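홈 | 칼럼 | 살림 | 지난 글 | 글쓴이 | 검색

쟁반 하나만큼만 꺼내기

블록 정리에 관한 글은 대개 수납장 이야기로 시작한다. 색깔별로 나눌 것인가 모양별로 나눌 것인가, 서랍이 좋은가 투명한 통이 좋은가, 이름표는 글자로 붙일 것인가 그림으로 붙일 것인가. 나도 그런 글을 많이 읽었고 몇 가지는 따라 해 보았다. 지금은 생각이 다르다. 블록이 있는 집에서 먼저 정해야 할 것은 블록을 꺼내 놓는 자리다. 넣어 두는 자리는 그다음에 정해도 늦지 않다.

우리 집 블록은 세 군데에서 왔다. 사촌 집에서 물려받은 것이 한 자루, 생일에 받은 것이 두 상자, 나머지는 중고로 산 것이다. 처음에는 전부 한 통에 담았다. 무릎 높이까지 오는 둥근 통이었고 뚜껑이 있었다. 아이는 그 통을 쓰는 방법을 하나밖에 몰랐다. 기울여서 쏟는 것이다. 쏟아지는 소리가 나면 나는 부엌에서도 그날 저녁에 할 일을 알 수 있었다.

쏟는 것 자체를 나무랄 수는 없다. 깊은 통의 바닥에 있는 조각은 쏟지 않으면 보이지 않는다. 어른도 깊은 가방에서 열쇠를 찾다가 안 되면 탁자에 엎는다. 문제는 쏟아진 블록이 어디까지 퍼져도 되는지 아무도 정해 두지 않았다는 데 있었다. 소파 밑, 식탁 다리 옆, 화장실 앞 매트까지 갔다. 치우라고 하면 아이는 눈앞에 있는 것 몇 개를 넣고 다 치웠다고 했다. 그 말은 거짓말이 아니었다. 아이가 생각하는 놀이 자리와 내가 생각하는 놀이 자리의 넓이가 달랐을 뿐이다.

그래서 색깔별 서랍을 들였다. Ingvarsson에서 나온 칸막이 서랍장이었는데, 조립하는 데 오후 한나절이 갔고 블록을 나누어 넣는 데 이틀 저녁이 더 갔다. 131이라는 숫자를 아직 기억한다. 흰색 블록의 개수였다. 왜 세었는지는 모르겠다. 아마 그렇게까지 했으니 앞으로는 섞이지 않을 것이라고 믿고 싶었던 것 같다.

서랍장은 석 달을 못 갔다. 아이는 빨간 지붕을 만들려고 빨간 서랍을 열었고, 벽을 만들려고 흰 서랍을 열었고, 창문 조각이 어느 서랍에 있는지 몰라서 나머지를 모두 열었다. 놀이가 끝나면 바닥에는 통에서 쏟았을 때와 같은 더미가 생겼다. 달라진 것은 치우는 데 드는 시간이었다. 전에는 쓸어 담으면 끝났는데 이제는 색을 골라야 했다. 고르는 사람은 나였다. 아이에게 시키면 열 개쯤 고르다가 다시 쌓기 시작했다.

색깔별 분류는 파는 쪽의 눈으로 본 정리라고 생각한다. 가게에서는 손님이 흰 것을 달라고 하면 흰 것을 내주어야 하니까 그렇게 나누는 것이 맞다. 집에서 노는 사람은 흰 것을 달라고 하지 않는다. 지금 쌓고 있는 것에 맞는 조각을 찾을 뿐이고, 그것이 흰색인지는 집고 나서 안다. 하루에 몇 번씩 여닫는 살림에 가게의 질서를 들여오면 그 질서를 지키는 사람이 따로 한 명 필요하다. 우리 집에서는 그 사람을 고용할 수 없었다.

생각을 바꾸게 된 것은 블록과 상관없는 일 때문이었다. 9월에 송편을 빚으면서 큰 상에 갈색 종이를 깔았다. 쌀가루가 날리니까 깐 것인데, 아이가 자기 반죽을 쟁반에 담아 달라고 했다. 쟁반을 주었더니 그 안에서만 주물렀다. 시키지 않았다. 쟁반에는 테두리가 있고, 반죽이 테두리를 넘어가면 아이 눈에도 넘어간 것이 보였다. 그날 치우는 데 걸린 시간은 종이를 접어 버리는 시간과 쟁반을 씻는 시간이 전부였다.

다음 날 같은 쟁반에 블록을 한 줌 담아 주었다. 한 줌이라고 했지만 처음에는 욕심을 내서 가득 담았고, 그러자 쌓을 공간이 없어서 아이가 블록을 쟁반 밖으로 꺼내기 시작했다. 며칠 동안 조금씩 줄였다. 쟁반 바닥이 절반 넘게 보일 정도가 되자 아이가 밖으로 꺼내지 않았다. 나는 이것을 꽤 중요한 발견으로 여긴다. 쟁반은 담는 그릇처럼 생겼지만 가득 담으면 제구실을 못 한다. 비어 있는 바닥이 있어야 거기서 무언가를 한다.

상 위에는 종이를 그대로 두었고, 나중에는 테이프로 칸을 나누었다. 칸은 반듯하지 않아도 된다. 줄이 조금 비뚤어져도 어느 칸인지 알아보는 데는 지장이 없다. 자를 대고 붙이다가 중간에 그만둔 뒤로 나는 눈대중으로 붙인다. 쟁반이 놓이는 자리가 정해져 있다는 것만 보이면 된다.

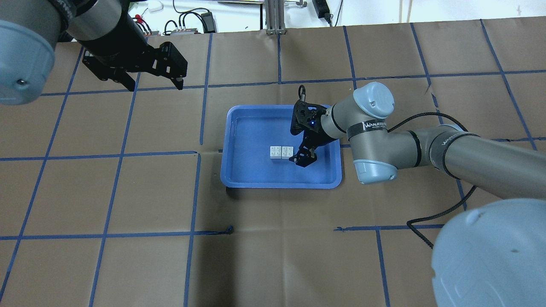 갈색 종이에 남색 테이프로 칸을 나누고, 그 위에 파란 쟁반과 흰 블록 두 개.

두 개는 너무 적다고 할 사람이 있을 것이다. 나는 시작하는 개수로는 적지 않다고 본다. 두 개로 할 수 있는 일을 적어 보면 생각보다 길다. 나란히 붙여 놓을 수 있고, 하나를 다른 하나 위에 올릴 수 있고, 반만 걸치게 올릴 수 있고, 떼었다가 돌려서 다시 끼울 수 있다. 어린아이는 이 가운데 반만 걸치게 올리는 것에서 한참을 머문다. 블록을 한 통 쏟아 준 날에는 그런 것을 해 보지 않는다. 손이 다음 조각으로 먼저 가기 때문이다.

색에 대해서도 한마디 하고 싶다. 파란 바닥에 흰 블록을 놓으면 잘 보인다. 당연한 말인데 장난감을 고를 때는 잘 따지지 않는다. 나무 무늬 쟁반에 베이지색 블록을 담아 둔 사진이 요즘 많고, 방에는 그쪽이 잘 어울린다. 그런데 찾는 사람에게는 바닥과 물건의 색이 달라야 편하다. 내 어머니는 단추를 늘 검은 접시에 쏟아서 골랐다. 흰 셔츠 단추를 찾을 일이 제일 많았던 까닭이다. 검은 단추를 찾을 때는 접시를 뒤집어 신문지에 쏟았다. 나는 그게 정리에 관해서 배운 것 중 가장 쓸모 있는 것이었다고 생각한다.

테두리의 높이도 따져 볼 만하다. 너무 낮으면 블록이 미끄러져 나가고, 너무 높으면 팔목이 걸린다. 우리가 두 번째로 산 것은 Pelladero라는 이름이 붙은 정리 상자의 뚜껑이었다. 상자는 필요 없었고 뚜껑만 쓰려고 샀다. 뒤집어 놓으면 쟁반 모양이 되는데 모서리가 각져서 작은 조각이 구석에 끼었다. 아이가 손톱으로 파내다가 짜증을 냈다. 모서리가 둥근 쟁반은 손가락으로 훑으면 조각이 따라 나온다. 카탈로그에서는 이런 것을 알 수 없고, 가게에서 손가락을 한번 넣어 보면 바로 안다.

이 이야기를 동네 모임에서 했더니 반대하는 의견이 나왔다. 요약하면 이렇다. 아이에게 조각을 조금만 주는 것은 어른이 편하자고 상상력을 막는 일이다. 블록은 많아야 성도 짓고 도시도 짓는다. Þórey Thygesen 씨가 특히 강하게 말했다. 그 집 아이들은 거실 전체를 쓰고, 지은 것을 며칠씩 그대로 둔다고 했다. 밟지 않고 다니는 길을 식구들이 다 안다고 했다.

나는 그 집 방식이 틀렸다고 생각하지 않는다. 거실 전체를 내줄 수 있으면 내주는 것이 좋다. 다만 그것도 꺼내 놓는 자리를 정한 경우다. 그 집은 거실만 한 쟁반을 쓰는 셈이고, 식구들이 테두리를 안다. 내가 곤란하다고 보는 것은 자리를 정하지 않고서 수납장만 바꾸는 집이고, 예전의 우리 집이 그랬다.

상상력에 관해서라면 나는 조금 다르게 본다. 조각이 많으면 큰 것을 지을 수 있다는 것은 맞다. 조각이 적으면 상상력이 줄어든다는 것은 모르겠다. 우리 아이는 쟁반에 열한 개가 있던 날 버스를 만들었고, 그 버스에 바퀴가 없다는 것을 문제 삼지 않았다. 승객은 마른 콩이었다. 블록이 한 통 다 나와 있던 날에도 버스를 만든 적이 있는데 그때는 바퀴 조각을 찾다가 그만두었다. 한 아이의 두 번이니까 이걸로 무엇을 증명하겠다는 것은 아니다. 적은 쪽이 가난한 놀이라고 미리 정해 놓지는 말자는 것이다.

Heiðrún Brynjólfsdóttir 씨는 다른 쪽에서 물었다. 그러면 나머지 블록은 어디에 두느냐는 것이다. 실무적인 질문이고 나도 오래 고민했다. 답은 처음의 그 둥근 통이다. 칸막이 서랍장은 Jedenbridge 벼룩시장에 내놓았고 지금은 양말을 넣는 집으로 갔다. 통은 어른 허리 높이의 선반에 있다. 아이가 더 필요하다고 하면 통을 내려서 국자로 한 번 뜬다. 국자에 무엇이 떠질지는 모른다. 아이는 이 국자를 아주 좋아해서, 블록이 필요하지 않은데도 한 국자 달라고 할 때가 있다. 그럴 때는 쟁반에 있는 것을 먼저 통에 붓고 새로 뜬다. 부을 때는 소리가 나지만 갈 데가 통밖에 없으니 괜찮다.

국자는 부엌에서 쓰던 것이고 손잡이가 길다. 주걱이나 컵도 써 보았는데 컵은 너무 많이 떠지고 주걱은 흘린다. Pladimel에서 나오는 장난감용 삽도 있다는데 써 보지 않아서 뭐라고 할 수 없다. 따로 살 필요는 없다고 생각한다.

치우는 시간을 재 본 적은 없다. 정리 글에는 늘 몇 분이 몇 분으로 줄었다는 말이 나오는데, 그 숫자를 볼 때마다 누가 시계를 들고 서 있었는지 궁금하다. 내가 말할 수 있는 것은 저녁에 블록 때문에 목소리를 높이는 일이 드물어졌다는 정도다. 아이는 쟁반을 들고 와서 통에 붓고, 쟁반을 종이 위 제 칸에 돌려놓는다. 가끔은 붓지 않고 그대로 둔다. 만든 것을 부수기 싫은 날이다. 그러면 쟁반째로 둔다. 쟁반 하나가 밤새 상 위에 있다고 해서 집이 어질러져 보이지는 않는다.

물론 테두리를 벗어나는 날도 있다. 비가 오래 오거나 사촌들이 놀러 오면 통이 통째로 내려온다. 그런 날은 그냥 바닥에 이불보를 깐다. 오래된 홑이불인데, 네 귀퉁이를 모아 들면 블록이 가운데로 몰리고 그대로 통에 부으면 된다. 이불보는 큰 쟁반이다. 사촌들이 가고 나서도 소파 밑에서 두어 개는 나오지만 그 정도는 어느 집에서나 나온다.

종이 이야기를 조금 더 하겠다. 상에 종이를 까는 것을 번거롭게 여기는 사람이 많은데, 나는 한 번 깔면 찢어질 때까지 둔다. 얼룩이 좀 져도 둔다. 종이는 여기가 일하는 자리라는 표시이고, 걷으면 밥 먹는 상이 된다. 집이 넓지 않으면 상 하나가 여러 일을 해야 하고, 그럴 때 무엇을 하는 상인지 보여 주는 물건이 하나 있으면 말을 덜 하게 된다. 비닐 식탁보도 써 보았지만 블록이 미끄러졌고 테이프 자국이 남았다. 테이프는 종이에 붙인 것이 제일 마음 편하다. 종이째로 갈면 되니까.

같은 방법을 어른 물건에도 써 보고 있다. 책상 위의 서류, 반짇고리, 약통. 서류는 아직 잘 안 된다. 쟁반 하나에 올라갈 만큼만 꺼내 놓고 일하려고 하는데, 종이는 위로 쌓이는 물건이라 테두리를 넘지 않고도 얼마든지 많아진다. 블록은 쌓으면 쌓은 모양이 보이지만 서류는 쌓으면 맨 위 한 장만 보인다. 반짇고리는 잘 된다. 바늘, 실, 가위, 지금 달 단추만 쟁반에 꺼낸다. 약통은 애초에 꺼내 놓을 일이 없는 것이 좋으니 선반 위에 그냥 두었다.

수납장을 새로 사려는 사람에게 사지 말라고 하고 싶지는 않다. 좋은 수납장은 좋은 물건이다. 사기 전에 한 주만 쟁반을 써 보라고 권하고 싶다. 집에 있는 것이면 되고, 없으면 오븐 팬도 된다. 오븐 팬은 소리가 크니까 밑에 수건을 한 장 깔아야 한다. 그 한 주 동안 아이가 쟁반 안에서 노는지, 밖으로 나간다면 무엇을 가지고 나가는지를 보면 된다. 우리 아이는 사람 모양 조각을 늘 밖으로 가지고 나갔다. 산책을 시킨다고 했다. 그래서 그 조각들은 블록 통에서 빼서 작은 주머니에 따로 넣었고, 주머니는 현관 옆 고리에 걸려 있다.

이전 글 | 다음 글 | 목록으로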